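Setting Up a Tiered Acrylic Stand for Small Snacks

A tiered stand makes low, flat goods visible from standing height and saves table space. The steps below cover a clear acrylic stand with three or more shelves, placed on a covered table and stocked with candy bars, small boxes and small round containers. They apply equally to a break room, a reception desk or a sales table.

What you need

A clear acrylic step stand
A table with a flat top and a cover
A microfiber cloth and mild dish soap
A shallow tray
The items to be displayed

Prepare the table

Pull the cover tight from the short ends first, then from the long sides. A fold under the stand will make it rock. A shallow crease elsewhere on the table does no harm and can be left until the cover is next washed.

Move any cables to the wall side before the stand goes down. They should hang clear of the area where people reach.

Clean the stand

Wash the acrylic with lukewarm water and a drop of dish soap. Wipe along the length of each shelf and pat it dry. Do not use window cleaner with ammonia or any solvent; both can cause fine cracking. Paper towels leave hairline scratches that show up under ceiling lights, mostly along the edges of the risers.

Hold the stand by its base when moving it. The risers are the weakest part, and the glued joints on cheaper stands open if the top shelf is used as a handle.

Load the shelves

Work from the top down. Put flat, lightweight items on the high shelves and rounder or heavier ones near the front. A bar laid along the shelf shows its full label. Small boxes can stand upright with the printed face forward.
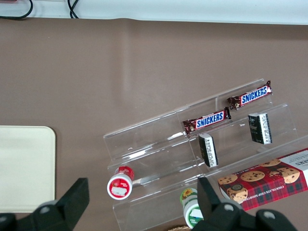

Korkasa, 5 Oct 2019

The arrangement has two Snickers bars on the upper steps, small black-and-white packages standing below them, and a round container with a red lid on the lowest tier. The stand is turned at a diagonal to the table, and a cream-colored tray has its own place to the left. Keep the tray separate from the stand so that either one can be lifted for cleaning.

Turning the stand is optional. Square to the table edge, it takes up less width. At a diagonal it can be read from two sides, but the corners project and need a few inches of clearance.

Leave a finger's width between neighboring items — more if the packages are tall. Round containers go on their base, label outward. If one slides, put a small dot of clear museum gel under it.

Restock and maintain

Remove the older stock, place the new items at the back, and return the older ones to the front. Check dates at the same time. Keep chocolate out of direct sun and away from radiators.

Dust the empty shelves at each restock and wash the stand when fingerprints no longer wipe off dry. Check the joints in February, or whenever the stand has been in storage, and retire it if a riser moves under light pressure.

Text: Catarina Azevedo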